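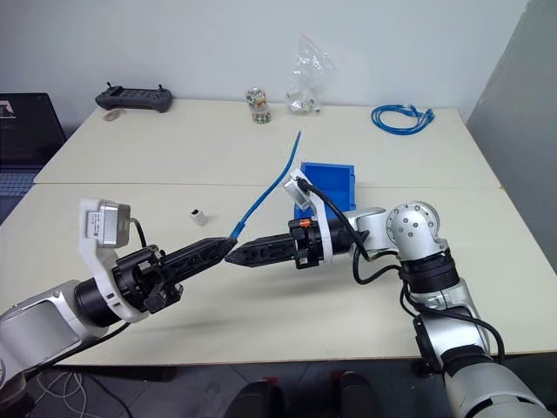
*Two-arm cell at Vinari's Loltville workshop, with a blue cable held in the left gripper.*

**Loltville, July.** Vinari has put a two-arm cable preparation cell into use at its Loltville workshop. The cell, supplied by Priklow, handles up to 100 cables per shift. Bench staff previously prepared every cable by hand. They now load parts, check finished ends and clear stoppages. Hours and pay grades are unchanged. Training takes place on site. A second cell is planned for the Vitale line.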